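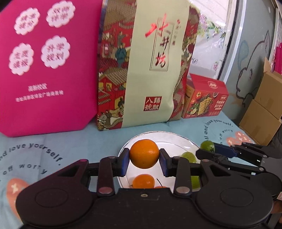 Odile Farrant
Linens and Table Settings, Stencombe

The fruit table: your questions, answered with what patience remains

What comes with the fruit table?
The light blue cloth and a white plate with a thin rim. You bring the fruit. We used to supply it, and then we met our customers' opinions on limes.

Can I put gift bags on it?
Yes, along the back. A pink paper bag, a tall gift bag and a red snack box will stand there quite happily and leave the front for the plate. Bags at the front turn your fruit into a rumor.

Do I have to be able to read the cloth?
It helps. The lettering tells you to live well, love yourself and turn off worry, which is a lot to hear from a tablecloth before lunch. Keep the plate off the words if you want the full lecture. Guests who'd prefer to be left alone can ask for the plain gray, stock number 3884.

How many people does it suit?
Up to 3, if they're on good terms. Families of four tell us they manage.
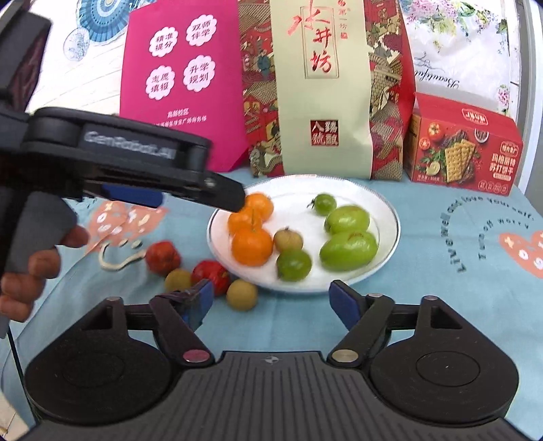 Galtthorpe, February

The questions below came in after our winter table day, so they are mostly about stacking.

Will oranges stay in a stack?
On a flat plate, sometimes. Put the largest at the bottom and lean the others into it. If you want a pyramid, the Wusow bowl has a deep enough side, and we rent it for 2 dollars extra.

Is a green tomato a fruit?
Botanically, yes. Socially, it's up to the host. Set it toward the back of the plate and see who notices.

Should the stems stay on?
Leave them. A little green stem makes an orange look as if it came from somewhere.

What goes with the smooth green oval ones?
Other smooth green oval ones. They look best as a pair on the side away from the oranges.

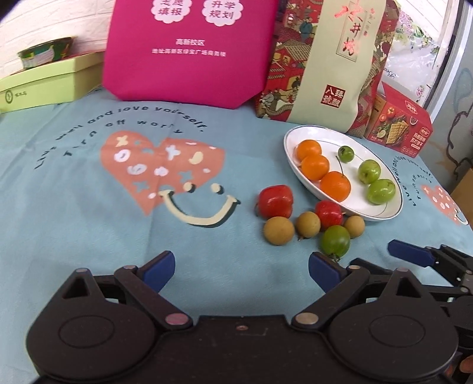

Oranges in a diagonal row, greens to the right, and more fruit on the cloth.

Can fruit sit directly on the cloth?
Whole and dry, yes. Cut fruit, no, and we will know. Try to leave the smiley face showing, as the heart looks a bit lost by itself.

How do I get a stain out?
You don't. Fold the cloth stain side in, put it in the Soler bag it came in, and call extension 541 before you try anything with bleach.

When do you need it all back?
By noon the next day. Shake the cloth out first, outdoors please.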